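Chapter 4
Measuring Energy Expenditure at Rest

4.1 Introduction

Resting metabolic rate (RMR) is the energy the body uses to maintain itself while a person is awake, lying down and not digesting a recent meal. In most sedentary adults it makes up the largest share of daily energy use. Chapter 3 dealt with the estimation of fat mass and lean mass. The present chapter takes those quantities as inputs and considers how RMR is measured, how it is predicted when it can't be measured, and how far the two may disagree.

After working through the chapter, the reader should be able to define RMR and distinguish it from basal metabolic rate, prepare a subject for an indirect calorimetry session, convert gas exchange values to kilojoules, and judge whether a prediction equation suits a given client.

4.2 Terms and units

Basal metabolic rate is measured under stricter conditions than RMR, usually after an overnight stay in the laboratory. RMR allows the subject to travel to the clinic and rest on arrival. The two values are close, but they should not be used interchangeably in a report. Energy is given in kilojoules (kJ) throughout. Where an older source uses kilocalories, multiply by 4.184.

Indirect calorimetry does not measure heat. It measures oxygen consumed and carbon dioxide produced, and energy use is calculated from these. The ratio of carbon dioxide produced to oxygen consumed is the respiratory quotient. Values at rest normally lie between 0.7 and 1.0, and a reading well outside that range points first to a leak, a calibration fault or hyperventilation. 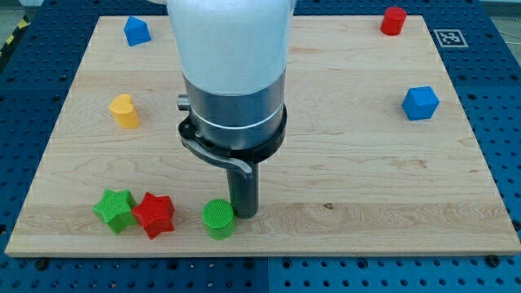
Figure 4.1 Maple board on a blue perforated bench, with the end effector over it.

4.3 A worked case

The Uvley clinic data, collected by Sabbagh and Issa, are used in several exercises. One subject, a man aged 38, rested for 30 minutes before measurement began. His measured RMR was 2,271 kcal per day, against a predicted value of 2,459 kcal per day. The difference is 188 kcal, or about 8 per cent of the measured figure. Converted to the units of this chapter, the measured value is 9,502 kJ per day.

A gap of this size has several possible sources. Prediction equations that rely on body weight alone treat a kilogram of fat and a kilogram of muscle as equal, although muscle is the more active tissue at rest. Recent weight loss may also lower RMR below the predicted value – an effect discussed in section 4.7. Finally, the equation may have been derived from a population unlike the subject in age or build.

Bitar and Henriques recommend that the predicted value be recorded beside the measured one in every case, with the name of the equation used. That practice is followed in the tables at the end of the chapter.

4.4 Preparing the subject

The subject should avoid food, caffeine and nicotine before the session, and should not have trained hard on the previous day. The room should be quiet, dimly lit and at a comfortable temperature. Readings from the first five minutes are discarded.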